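The Summer They Taught an Arm to Pack Shoes

By Noémi Sárközi

When I came to the robotics club in Flenbridge for the first time, the students did not greet me. They were four people standing around a table, and they were listening to a small motor. One of them raised a finger to ask for silence, so I stood at the door with my umbrella and waited. After a minute Etenesh Derese said, "No, it is the wrist again," and then everybody turned and said good evening.

The club belongs to the technical college, but it has its own habits. It meets in the evenings, it has its own key, and it has one project each year. Last year the project was a cart that followed a painted line. This year the students chose Virág, which is the name they gave to their program for handling everyday objects. Virág means flower in Hungarian. Tamás Bakos, who suggested it, told me that it was his grandmother's name and that she was very patient with her hands.

The work will be shown in Birkcombe, at the student competition, on Jul 13, 2018. Each team must bring a task from ordinary life and perform it before the judges. Some teams will pour tea. One team from Tamstead will fold napkins, and the Flenbridge students speak about this team with great respect and a little fear. They themselves decided on footwear. The robot must take a pair of sandals from a shoe box and put them back again, with nothing bent and nothing dropped.

I asked why they had picked something so plain. Andor Major, who is 19 and writes most of the control code, was a little offended by my question. A sandal, he explained, is a bad shape for a machine. The sole is thick and the strap is like a bridge, with air under it. If the fingers come from above, they can press the strap flat. If they come from the side, the wall of the box is in the way. He showed me with his own hand, very slowly, and after that I looked at my shoes differently for several days.

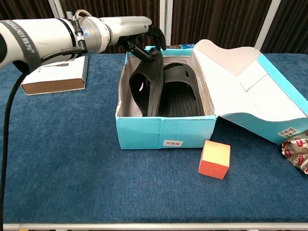 The hand reaches for a black slide sandal in its box.

The students teach the movement in small parts. First comes the approach, then the closing of the fingers, then the lift. For each attempt Etenesh writes a line in the logbook, with the starting position and one word for the result. I was allowed to read it. By the end of June it held 1,591 lines, and of these 687 had the word "good." The word I liked best was "almost," which she uses only when she is sorry for the robot.

She does not agree with Andor about everything. He wants to improve the path of the arm, so that it always arrives at the same angle. She wants the hand to try, feel that something is wrong, and try again. They argued about this during my second visit, in a polite way, for most of the evening. In the end they kept both ideas, and the program became longer and slower. One full attempt now takes 80 seconds. The rules in Birkcombe permit 60.

Their teacher, Tamás Gulyás, sits mostly in the corner with his papers. He worked for many years in a packing plant and he knows what goes wrong with boxes. I expected him to help with the time problem, but he prefers to let them find it. "If I say the answer, they have my answer," he said to me, and he went back to correcting homework.

On my last visit they had found eleven seconds. Bakos had noticed that the hand opened fully before every approach, also when it was open enough already. Andor changed two lines and they ran it again, and again after this. It was late and the last bus to my side of town was leaving soon. When I closed the door, Etenesh was asking who had taken her pen.

Letters about this article may be sent to the features desk. © 2018 All rights reserved. Back to top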